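Le parquet qui devait tout calmer

On a beaucoup promis au sol de nos appartements. Depuis deux ou trois ans, les magazines de décoration, puis les agents immobiliers, puis les beaux-frères, répètent que vivre sur du bois « apaise ». On dormirait mieux, on aurait moins mal au dos, les enfants crieraient moins fort. J'ai voulu savoir d'où sortait tout cela, et je suis revenue avec plus de brochures que de preuves.

La première brochure venait de Fuvau, petite maison qui vend des lames à poser soi-même et, pour un supplément, une « consultation d'ambiance ». On y lit que le bois « respire ». Le verbe revient à chaque page. J'ai demandé au téléphone ce qu'il fallait entendre par là. Mon interlocutrice, fort aimable, m'a parlé d'échanges, de matière vivante, puis d'une remise valable jusqu'à vendredi.

Pirmin Wallner pose et ponce des parquets depuis 20 ans. Il a le genou raide et la phrase courte. « Une lame prend l'humidité de l'air, elle gonfle, elle la rend, elle se rétracte. Si vous voulez appeler ça respirer, appelez ça respirer. Moi, j'appelle ça un joint qui s'ouvre en janvier. » Il ne nie pas que ses clients soient contents. Il remarque seulement qu'ils viennent de dépenser beaucoup d'argent et de dormir deux semaines chez leur mère pendant les travaux, et que le retour à la maison a toujours quelque chose d'apaisant.

L'argument chiffré

Il existe pourtant un chiffre, et tout le monde le cite. Une enquête menée pour Novholm, qui fabrique des huiles et des savons pour sols, aurait interrogé 116 foyers passés de la moquette au bois. Une large majorité se disait « plus sereine ». J'ai obtenu le questionnaire. Il comporte 16 questions, dont la première est : « Depuis que vous vivez sur un sol naturel, quel bienfait ressentez-vous le plus ? » Aucune case ne permet de répondre qu'on ne ressent rien. Aucun foyer resté sur sa moquette n'a été consulté.

Kosmas Theodorakopoulos, acousticien, soupire quand je lui lis la chose. Son métier l'amène surtout chez les voisins du dessous. Un sol dur posé sans sous-couche correcte transmet les talons, les chaises, la bille qui tombe à onze heures du soir. « Le calme de l'un, dit-il, c'est parfois l'insomnie de l'autre. » Il a passé l'hiver sur un immeuble de la rue Plellham où trois étages avaient arraché leur moquette la même année. Le syndic reçoit encore du courrier.

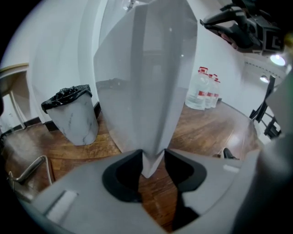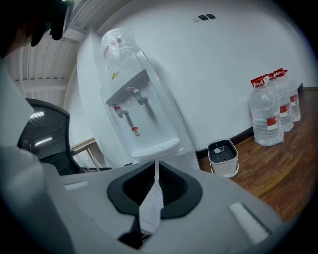
Ce qui reste quand on a tout retiré

Faut-il regretter la moquette ? Je n'irai pas jusque-là. J'ai grandi sur un modèle brun à boucles qui gardait la mémoire de chaque chien de la famille. Le bois se balaie, se répare, se ponce plusieurs fois quand la couche d'usure le permet. Il vieillit mieux que la plupart des choses que nous achetons. Ce sont de bonnes raisons, un peu ternes, et on comprend que les vendeurs en cherchent d'autres.

Chez Bhardwaj, où l'on vend aussi bien du carrelage que du chêne massif, le vendeur m'a confié qu'il parlait de bien-être aux clients qui hésitaient et d'entretien à ceux qui avaient déjà choisi. L'ordre lui semblait naturel. Quant au mal de dos, il n'en parle plus depuis qu'une cliente est revenue se plaindre du sien.

Reste la question du prix. Wallner conseille de garder une partie du budget pour la sous-couche et de renoncer à la consultation d'ambiance. Il conseille aussi des patins en feutre sous les chaises, à changer dès qu'ils sont encrassés, et un tapis dans le couloir. Chez lui, m'a-t-il avoué en rangeant sa ponceuse, la chambre est en moquette.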